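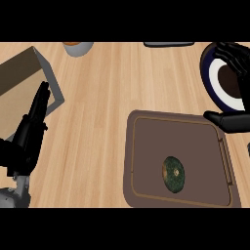
Lesezeit: 3 Minuten · 7 Beiträge

Forum > Unterwegs mit Kind > Kinderwagen und Buggys

Thema: Tivimley Geschwisterwagen – Federung hinten und Traglast Zweitsitz

kiesweg_sued
Wir fahren den Tivimley mit zwei Sitzen hintereinander, gebraucht übernommen. Das große Kind sitzt hinten, das kleine vorn in der Liegeposition. Auf Kopfsteinpflaster schlägt die Hinterachse durch, deutlich hörbar beim Einfedern. Mit nur einem Kind tritt das nicht auf. Laut Anleitung ist der hintere Sitz für bis zu 15 kg freigegeben, da liegen wir drunter. Sind die Federn verschlissen, oder ist das konstruktiv so?

Rad_und_Achse
Welche Federn sind verbaut? Die ältere Ausführung hat Elastomerblöcke, die neuere Schraubenfedern mit verstellbarer Vorspannung. Erkennbar am Drehring oberhalb der Achsaufnahme. Ohne Ring sind es Elastomere, und die setzen sich mit der Zeit. Dann hilft nur Tausch.

kiesweg_sued
Kein Ring vorhanden. Also Elastomer.

pendelbuggy
Bevor du Teile bestellst: Reifendruck prüfen. Bei uns stand auf der Flanke ein Maximalwert, gefahren wurde mit weniger als der Hälfte. Nach dem Aufpumpen war das Geräusch weg. Die Standpumpe zeigt im unteren Bereich übrigens Unsinn an, ein Manometer für Niederdruck ist die bessere Wahl.

Rad_und_Achse
Das sehe ich anders. Zu wenig Luft macht den Wagen schwergängig, das Durchschlagen kommt aber vom Anschlag in der Achsaufnahme. Mit mehr Druck im Reifen geht mehr Stoß in die Feder. Falls das Geräusch bei euch verschwunden ist, war es vermutlich die Felge auf der Bordsteinkante.

pendelbuggy
Es war kein Bordstein im Spiel, die Strecke ist ein Parkweg mit Pflaster. Ich habe zweimal hin und her gewechselt, mit wenig Druck kam das Geräusch wieder. Erklären kann ich es nicht, messen auch nicht. Druck prüfen kostet nichts, deshalb würde ich damit anfangen.

zwillinge_nord
Zur Ersatzteilfrage: Die Elastomere gibt es bei Gillero als Satz für beide Seiten, Lieferzeit bei mir im Juli zwei Wochen. Der Einbau geht mit Innensechskant 5 mm. Achse entlasten, Schraube lösen, Block nach unten herausziehen, neuen Block trocken einsetzen. Kein Fett, das greift das Material an. Die Schraube bekommt mittelfeste Schraubensicherung. Danach beide Seiten auf gleiche Höhe kontrollieren, sonst zieht der Wagen.

Ich habe den härteren Satz genommen. Mit zwei Kindern in Ordnung, mit einem Kind ist der Wagen spürbar straffer als vorher.

Rad_und_Achse
Vom härteren Satz würde ich bei einem liegenden Kind abraten. Der Vordersitz hängt am selben Rahmen, was hinten nicht gefedert wird, kommt vorn an. Standardhärte reicht, solange die Freigabe eingehalten ist. Und den Korb mitrechnen: Viele laden dort den Wocheneinkauf ein und wundern sich. Eine volle Wickeltasche am Schieber verlagert die Last zusätzlich nach hinten.

kiesweg_sued
Der Korb war meistens voll, stimmt. Habe heute nachgemessen: beide Hinterreifen deutlich unter dem Wert auf der Flanke, links weniger als rechts. Aufgepumpt, Korb leer, gleiche Strecke. Es schlägt seltener durch, aber an der Absenkung vor der Apotheke weiterhin. Ich bestelle den Standardsatz.

Nebenfrage: Passt das Trittbrett von Cuvdale an den Rahmen? Der hintere Sitz soll irgendwann ganz raus.

zwillinge_nord
Passt, aber nur mit der breiten Klemme. Die schmale rutscht auf dem ovalen Rohr. Wenn der Sitz raus ist, muss die Abdeckkappe auf die Aufnahme, sonst läuft bei Regen Wasser in den Rahmen.

pendelbuggy
Beim Trittbrett auf den Abstand zur Bremsstange achten. Bei uns lag es auf, und die Bremse rastete nur auf einer Seite ein. Zwei Löcher tiefer montiert, seitdem frei.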